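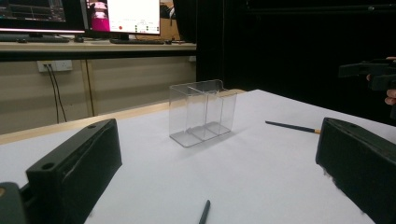 Can a machine tidy your desk yet?

Putting a pencil in a box is a chore most of us finish before we know we've started it. You see the pencil, you grab it, it's in. Ask a machine to do the same and you have the makings of a very long afternoon, and I say that as someone who has now spent several of them watching, happily, with a cup of coffee going cold beside me.

I went to see Perrine Vasseur and her small team at Nurko in April, expecting to write about laundry. Everybody wants the laundry robot. Vasseur wanted to talk about pencils. She had a clear plastic container with a divider down the middle, a white table, and a pair of black gripper fingers, and she was as excited about all of it as anyone I've met this year.

"People see a pencil and think it's easy," she told me. "Try it wearing oven mitts. Then try it with only two fingers, and no feeling in either of them."

So I tried it at home. She's right, it's awful! A pencil is thin, it rolls, and it lies so low that your fingertips hit the table before they get around it. Once you do have it, you're holding a lever. Grip it off center and one end dips. And then there's the turn: the pencil has to go from lying flat to pointing down, and you either do that in the air or you nudge it against the rim and hope.

The hard part is seeing

Clear plastic makes things worse. Your eyes and mine are good at working out where a see-through wall is, helped by little glints along the edge and by a lifetime of walking into patio doors. Cameras struggle. A depth sensor can look straight through a thin wall and report the table behind it, and a divider seen edge-on is barely a line. Miss by the width of that line and the pencil lands on top of it.

Nurko's approach is to learn from people. Somebody does the chore by hand with a gripper tool, a camera riding along, and the recordings become lessons. The team had 2658 of them for desk tidying when I visited, and 321 of those involved see-through containers. Vasseur would like many more of the second kind.

What surprised me was how much variety goes into something so dull. The box moves a little. The pencil points at you, then away from you. Some days the light comes in low and every shadow on the table stretches out long. A person would hardly register the difference, but a machine that has only ever seen the pencil on the right may be at a complete loss when it turns up on the left.

Over on the shop floor

Factories ought to be simpler, and in some ways they are. Augustina Ansah runs the packing line at Trimarer, a firm that puts together stationery kits, and she has been trying out automation for years. Her machines are terrific at anything that arrives the same way each time. Erasers come down a chute, one by one, facing front, and they go into their tray faster than I could follow.

Loose pens and pencils are still packed by hand. Ansah tested two systems last year, one from Lecomte and one from Drarkik, and sent both back.

"The good one was good until Friday, when we switched to the shorter pencils," she said, laughing. "Then it picked up air. Very carefully, over and over."

She isn't sour about it, and neither am I. Both machines handled full-length pencils well, and she says the picking has come a long way from the first ones she tried, which needed a fixed holder for every item. Her line changes products so often, though, that a machine has to cope with something new before lunch or it's in the way.

So, yet?

If you mean one chore, one table and a patient person nearby, then yes, more or less. I watched Nurko's arm pick up a pencil, tip it upright and lower it into the left half of a divided box, and I may have clapped. It took far longer than a hand would. On the next go it caught the rim and stopped dead, and Vasseur was scribbling notes before I'd worked out what went wrong.

If you mean your own desk, with the receipts and the charger and the pen that lost its cap, then no. A real desk asks for judgment as well as grip. Is that scrap of paper trash, or is it a phone number? Do the good pencils go in with the chewed ones? Vasseur's team leaves those questions alone for now, and I think they're wise to.

I asked her what comes after pencils. Paper clips, she said – and she looked delighted at the thought.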